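Project: Kerka cooperative carrying trial
Prepared for: Gretwood program manager
Period: April
Status: Amber (was Green)

## 1. Summary

Work on two-ended table carrying continued through the period, and the planned set of runs was completed except for the final block. That block was suspended after a release fault in which the robot opened one hand while its end of the table was off the floor. The table dropped at one corner. There was no injury and no damage beyond a dent in the underside of the tabletop edge.

The fault has been traced to the way the grip controller handles stale force data. A fix has been written and bench tested. It has not yet been cleared for carrying with a person at the other end. We are asking Gretwood to agree to a revised order of work (section 7), with no change to the total budget.

## 2. Work completed

The task is unchanged from the last report. The robot and one operator take opposite ends of a light table, lift on a spoken cue, move it a short distance across the room and set it down. The robot receives no position data from the operator. It infers intent from the load at its wrists and from the head camera.

Over the period we recorded 1239 carrying attempts, including partial attempts that were stopped at the grasp stage. The logs also hold 3557 separate grip events, counted per hand, and these are the basis of the fault analysis below.

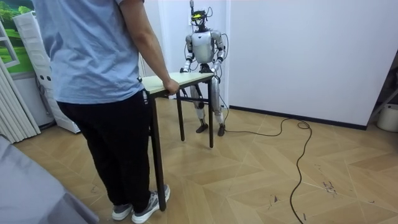 *Figure 1. Operator and robot at opposite ends of the table, room layout A.*

Two software releases were used. The first carried over the grip controller from the bench program. The second, installed mid-month, added load sharing between the two wrists so that the robot could follow an operator who lifts slightly early or slightly late. Load sharing did what it was meant to do. Operators rated the second release as easier to work with, and the number of aborted lifts fell. The fault described below occurred only on the second release.

Tudden supplied the revised wrist sensor brackets on schedule. They were fitted before the second release and have given no trouble. An early suspicion that the brackets were flexing under load was checked on the bench and dismissed.

## 3. The release fault

### 3.1 What happened

The event took place in the mid-afternoon, during a routine block. Grasp and lift were normal. Shortly after the lift, the robot's left hand opened fully without a command from the task planner. The right hand stayed closed. The unsupported corner fell, the table twisted, and the operator let the far end down to the floor. The spotter pressed the stop button. The robot held its posture and was then lowered into its rest position by the usual procedure.

The log shows that the stop button was pressed after the corner had already landed. This is worth stating plainly, as the risk assessment credits the spotter with preventing this kind of drop. On the evidence of this event, that credit is too generous.

### 3.2 Earlier occurrences

A search of the grip events found 14 cases with the same signature: a release request generated inside the grip controller with no matching request from the planner. All but two occurred before the lift, when the hand was closing on the table edge, and had been logged as ordinary failed grasps. The operator simply reset and tried again. Of the two that occurred under load, one was the event above. The other came at the end of a set-down with the table legs nearly at the floor, and passed without comment at the time.

The pattern should have been picked up sooner. Failed grasps were being tallied but the cause field was left blank in most entries, and the weekly review looked only at the total.

### 3.3 Cause

The grip controller compares the measured force at the fingers with an expected range. If the reading stays below the range for a set interval, it concludes that the object has been lost and opens the hand ready for another try. This is sensible behaviour for picking up small items from a bench, which is what the controller was written for.

Under the second release, the load sharing module and the grip controller read from the same message queue. When the queue backed up, the grip controller kept receiving an old sample, usually one taken before contact. It saw a low force, waited out its interval and opened the hand. The sensors themselves were reading correctly throughout.

Three things made the fault more likely in carrying than in bench work:

- the hands take the near edge of the tabletop with the fingers partly beneath it, so finger force is low and variable until the lift begins
- both wrists report at the full rate during a carry, which doubles the queue traffic
- the head camera stream shares the same processor, and its load rises when the robot is looking down along the table
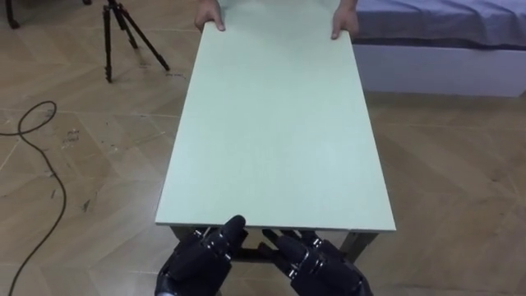
The approach phase is the most exposed of the lot. Pre-contact samples are the ones most likely to be sitting in the queue, and the controller has no way to tell a late sample from a fresh one, given that the timestamps were stripped out to save bandwidth in an earlier version of the bench code. That decision was never revisited when the code was moved across. We were able to reproduce the fault on the bench by slowing the queue artificially and closing the hand on a weighted board clamped to a stand.

## 4. Corrective actions

| Item | Action | State |
|---|---|---|
| A | Restore timestamps on all force messages; reject any sample older than the control interval | Done, bench tested |
| B | Separate queues for load sharing and grip control | Done, bench tested |
| C | Remove the automatic open-on-loss behaviour whenever the task is flagged as a carry | Done, bench tested |
| D | On loss of valid force data, hold grip and sound the alert tone | Written, under review |
| E | Move camera processing to the second board supplied by Calado | Waiting on parts |
| F | Mandatory cause field for every failed grasp | In use |

Item C is the one that matters most for safety. With it in place, a bad reading can no longer open a hand during a carry, whatever the reason for the bad reading. Items A and B deal with the cause.

Item D needs care. Holding grip is the right response while the table is in the air, but it could leave an operator's fingers trapped between the table and a wall if the robot is also moving. The current proposal is to hold grip, stop walking and let the arms go compliant in the vertical direction only. We have not settled the stiffness value.

## 5. Interim safety measures

The following apply from the date of the event until the fix is cleared:

1. No walking carries with an operator. Static grasp and short lifts only.
2. Lift height limited so that the table legs stay close to the floor.
3. Operators to keep both feet clear of the area under the tabletop and to wear closed shoes with a protective toe. Ordinary runners are no longer accepted.
4. Floor cables to be routed away from the operator's walking line before each block.
5. Spotter to call "clear" before the lift cue is given.

Item 4 was not a factor in the event. It came out of the review that followed, when recordings from both room layouts were gone through with trip hazards in mind. A dropped corner is manageable for an operator with good footing and much less so for one standing on a cable.
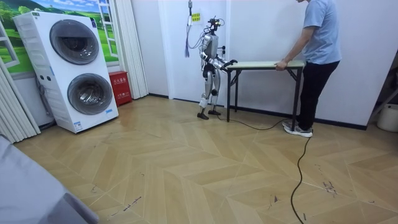 *Figure 3. Table held between robot and operator, room layout B. Cable run across the floor noted for rerouting under item 4.*

The risk assessment has been reissued with drop of load rated one level higher and the spotter removed as a primary control. The primary controls are now the limit on lift height and the change at item C above.

## 6. Effect on schedule and budget

The suspended block was to have supplied the turning data, where the operator leads the table through a right angle. None of it has been collected. The turning work will slip by a month, and the doorway work that depends on it will slip by the same amount.

Costs for the fix have been labour only, and have been absorbed by the hours not spent on carrying runs. The second processor board was already in the equipment line. A modest underspend on operator time will be carried into next month.

The straight-line data collected under the second release remains usable. Attempts containing the fault signature have been tagged and set aside in a separate folder, and copies can be provided to Gretwood on request.

## 7. Decisions requested

- Approval to bring forward the static lift series, originally planned for the end of the project, to fill the time until walking carries resume.
- Approval to defer the turning and doorway series by one month.
- Nomination of a reviewer from Gretwood to attend the clearance test for items A to D.

The clearance test will use the weighted board and stand in place of an operator, with queue delay injected at random during each lift. Any uncommanded release counts as a fail and sends the fix back to the bench. Kerka will circulate the test procedure ahead of the session – comments on the injected delay range would be particularly useful, as our present figure is based on the backlog seen in the logs and may be too narrow.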